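Stoldale School Bus Stops

A table of 306 bus stops served by the Stoldale school routes, one row per stop. Last updated Mar 19, 2021.

Columns: stop_id, route, street, morning_time, afternoon_time, shelter (yes or no). Times are local, 24-hour clock.

Route 52 runs on school days only - the summer timetable in August is not covered.

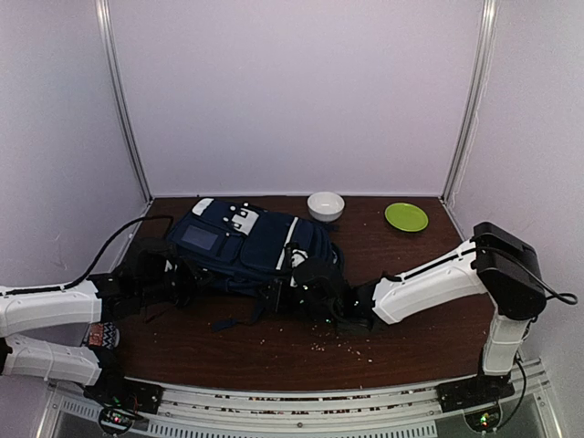
Blank afternoon times mean the stop is morning only. Send corrections to Simin Najafi with the stop_id.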